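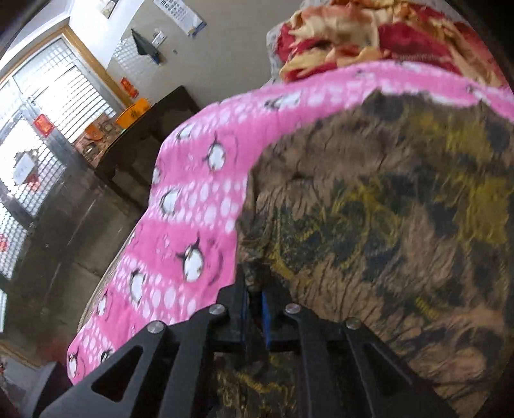

5.3 Failure analysis: loss of grip signal during bedding tasks

The drop in usable recordings that was reported in the previous section did not spread evenly over the tasks. Of the 3055 bedding episodes collected for the Tirnard set, 81 were rejected by the automatic check because the recorded jaw opening did not agree with the video. In the kitchen and desk tasks, which used the same hand-held grippers and the same software, we found only six such cases. We therefore looked at the bedding episodes by hand.

Figure 4 shows the kind of home where the bedding work was done. The gripper points up into a heap of blankets and a quilt, and three different prints lie against each other. Both jaw plates have a triangular opening. These openings reduce the weight at the tip, and in our earlier tests with rigid objects we had no reason to change them.

Figure 4. Hand-held gripper pointing into a heap of bedding in a home. A pink blanket with penguins and white dots lies next to a brown and olive patterned blanket, with a red floral quilt behind. The triangular openings in the jaw plates are visible at the lower left and lower right.

In most of the rejected episodes the failure followed the same order. The operator closed the jaws on a thick fold, and a part of the cloth was pressed into one of the triangular openings. When the operator then released the trigger, the cloth held the jaw back for a short time. The trigger had already returned, and the software, which reads the position at the trigger side, reported a fully open gripper. In the video the jaws were still partly closed. A policy trained on such an episode would learn that the blanket follows an open hand.

The second consequence was mechanical. The linkage between trigger and jaw has a small amount of play, and each blocked release pulls on it. On two of the grippers the play had grown enough to shift the zero point, and this shift stayed in all later recordings until the next calibration. We noticed it only in February, when the Barajas group tried to replay our trajectories on their arm and the fingers closed too late on every pillow case. Until then we had calibrated each gripper after 100 episodes, and we had believed that this was often enough.

We first suspected the camera. Blankets with strong prints give many similar image features, and a repeated motif can be matched to the wrong neighbour. For this reason we recomputed the camera path of all rejected episodes with the Trultach tracker, using stricter matching. The path changed very little, and the disagreement in jaw opening remained. Tracking errors do exist in our data — mainly when the cloth fills nearly the whole view — but they do not explain this fault.

We also considered whether the operators worked too fast. The rejected episodes were not shorter than the others, and they came from almost all operators. Two operators told us that they had felt the jaw "hang" and had shaken the gripper to free it. They did not report it at the time, as the instruction sheet only asked them to report a fall of the device or a broken part. We consider this a weakness of our procedure. The sheet now asks for a note whenever the jaw does not follow the hand.

Three changes were made. A thin cover closes the triangular openings from the inner side. The position is now read at the jaw itself, with the Nirnska encoder that was already used in our table-mounted version. Finally, the calibration is repeated at the start of each home visit. The rejected episodes were removed, and the episodes recorded with the two worn grippers were corrected where a later calibration allowed it.

A limit of this analysis is that the automatic check finds only a large disagreement. A jaw that is held back by a few millimetres passes the check, and we cannot say how many such episodes are still in the set. Users who train on the bedding part should treat the jaw opening as less reliable just after a release. We have not yet tested the cover with very thin cloth, where an edge of the cover could itself become a place for the material to catch.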